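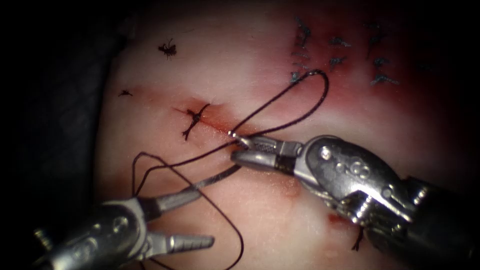
Nondmont, Thursday, September 12, 2024

Welcome to the Nastholm School of Suturing, and thank you for stopping by our page. We teach one thing, which is how to close a wound with a needle and thread, and we have been happily teaching it in the same building on Unduvwood Street long enough that people in town give directions by us. Most of our students are surgical residents, but we also get veterinary folks, nurses, and once in a while a retired surgeon who misses the feel of it.

A first class always starts with a single knot. You place it across a short incision, you snug it down, you trim the tails, and then you look at it for longer than you would think a knot deserves. Are the edges meeting? Is the thread biting in too hard? Then you move over a little and tie another one. By the end of the day your shoulders will have something to say about it, so we keep the coffee going and break for a proper lunch.

Once the knots are coming along we move on to running rows, a lot of small blue stitches laid close together, with black thread for the work that comes after. The two colors make it so much easier to talk over what was done, and where!

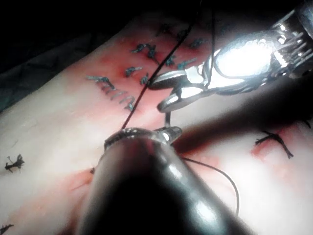
Who we are

The school was started by Nam-gil Cho, who still teaches the opening session of every course and still can't walk past a bench without stopping to look. He began with 10 students and a borrowed classroom. This past year we had 236, and we've kept the groups small all the same, so there is always a teacher close enough to hear you sigh.

Our teaching rooms are bright and a bit crowded, and we like them that way. The big one is the Kwon Room, where the long courses meet,

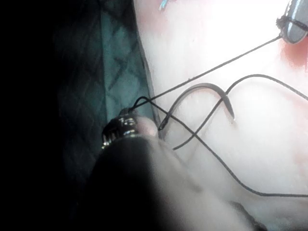 and the smaller one down the hall is for open practice. Anyone who has taken a course with us can come back and use it in the evenings, for as many years as they like. Bring a friend if they're curious - plenty of our students first came in that way.
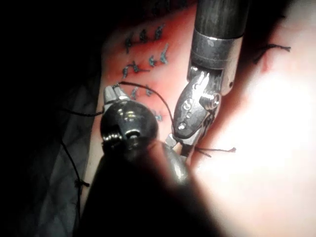 Reading time: 2 minutes

If you're wondering whether you're ready, you almost certainly are. We ask that you can tie a square knot by hand, and we'll take it from there: picking up the curved needle, passing it from one side to the other, and keeping a long thread out of your own way, a skill all to itself. The weekend course is 85 dollars and the full course is 400, with practice pads and thread included in both. New groups begin in November, and the front desk is glad to talk through the dates with you.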